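Search this site Enter keywords Go

How I Wash and Dry Reusable Cotton Rounds and Fabric Pads

I switched to washable pads a while back, mostly for taking off makeup and wiping down my kids' sticky faces, and for the first month I did everything wrong. I used way too much detergent, threw them in loose with the bath towels, and then wondered why half of them had vanished inside a fitted sheet! So this is the routine I use now. It's easy, and most of it happens while I'm doing something else.

What you'll need

- A mesh laundry bag with a zipper that closes all the way
- Mild detergent, unscented if your skin is fussy like mine
- A small bowl or old yogurt tub for soaking
- A basket or tray for the clean ones

Step 1: Rinse right away

Run each pad under cool water as soon as you're done with it and squeeze it out. Mascara is the worst offender, so I rub a tiny bit of bar soap into those spots and leave it for 5 minutes. Please don't start with hot water. I set a foundation stain into a brand new pad that way and it's still there.

Step 2: Soak

Once I've got a bowlful (usually by Saturday morning, if I'm honest with myself about how much eyeliner I wear), I cover them with lukewarm water and a teaspoon of detergent. An hour is plenty. I've left them overnight and they came out smelling like a pond.

Step 3: Bag and wash

Zip them into the mesh bag, but only fill it halfway so the water can get through. Tuck the zipper pull under its little flap if it has one. I wash mine warm with the towels and skip the fabric softener completely, as it leaves a coating and the pads stop soaking anything up. My neighbor Kyung-tae Joo does his by hand in the sink and gets them just as clean, so if you don't have a machine, go for it.

Step 4: Dry and sort

Pull each one back into a circle with your fingers while it's damp, then lay them out flat with a bit of space between them. When they're dry all the way through, I make one pile of the round ones and keep the mesh kind separate so I can grab what I need.

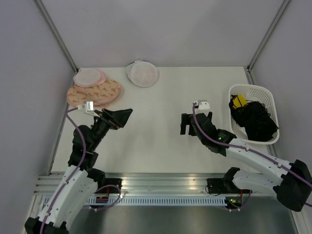
Step 5: Put them away

Mine live in an open basket on the bathroom shelf. I tried a jar with a tight lid first and they got musty, especially in December when the windows stay shut. If you must use a jar, leave the lid off for a day.

A few extra notes

Every couple of months I do a stripping wash, meaning a second cycle with no detergent at all, to clear out the buildup. And check the edges now and then. If the stitching is coming undone, 2 minutes with a needle will save the pad. The really worn ones get demoted to shoe polish duty in my house, and I've got nearly 70 of those by now, so let me know if you need any.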